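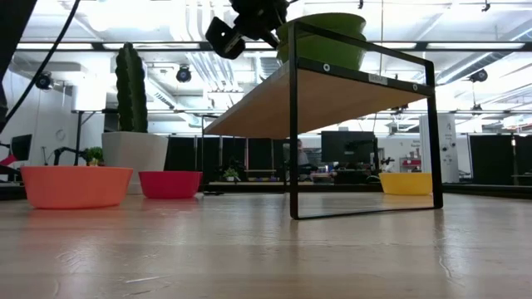 Bowls and shelf stand on the demonstration table, with the gripper over the shelf.

Minutes – teaching methods working group, July
Reading time: 3 minutes

Present: Adesuwa Uzor (chair), Asger Norðdahl (minutes), two from the Momden software side, one from Lyons by phone.
Apologies: Prirkell.

1. Minutes of the last meeting
Agreed, with one correction. The sentence saying remote control "has been shown to be faster" now reads "is expected by Momden to be faster".

2. Bowl task: where we are
AN reported that the Piselel set stands at 1,258 demonstrations, all made by remote control. The task is still bowls on and off the shelf stand, with the order of colours given to the operator at the start of each run.

AU asked how many of the 1,258 were any good. AN said the figure counts everything saved, including runs where the operator put a bowl down and picked it up again. Momden said second tries are useful because the arm learns to recover. AU said that might be so, but she had heard it at three meetings now and had yet to see a test. She also asked for the word "successful" to come out of the monthly summary until somebody has written down what it means.

There was some discussion of the green bowl on the shelf. Operators working from the camera view find it harder to judge the height of the rim over the shelf board than over the table. Lyons thought this was a matter of practice. AN did not agree – he has had plenty of practice and still comes in too high.

3. Guiding by hand
Momden would like the next batch done by hand, the operator holding the arm and moving it through the task. They put forward a figure of 60 runs in an afternoon, against 16 by remote control.

AU asked where the 60 came from. It came from a trial with one bowl on a bare table, no shelf. The meeting did not think the two figures could be set side by side. AN added that with hand guiding the operator's arm is likely to get into the camera views, and whatever is trained on those views will not have an arm beside it later. Momden said this could be masked out. AU asked who would do the masking and got no clear reply.

Lyons spoke in favour of hand guiding for the reach under the shelf, where the frame gets in the way and remote operators tend to stop and start. This was accepted as worth a try, on that part of the task only.

4. Request for more demonstrations
Prirkell had asked in writing for the set to be brought up to 1,567 before any training is compared. Nobody present could say why that number. AU will not sign off the operator hours without a reason. Held over.

5. Actions
AN – go through the saved runs and mark second tries.
AN and Momden – write half a page on what counts as a finished run.
Momden – repeat the hand trial with the shelf stand and all the bowls in use.
Lyons – send the notes on reaching under the frame, promised in the spring.
AU – write to Prirkell.

6. Any other business
Momden asked whether the bowl colours could be changed. Not before item 2 is settled.

The meeting closed at 4.20 pm.

Related items
Operator notes for the shelf task
Comments on the Momden hand trial
Minutes – teaching methods working group, June

Contact the working group | Copyright Piselel | Back to top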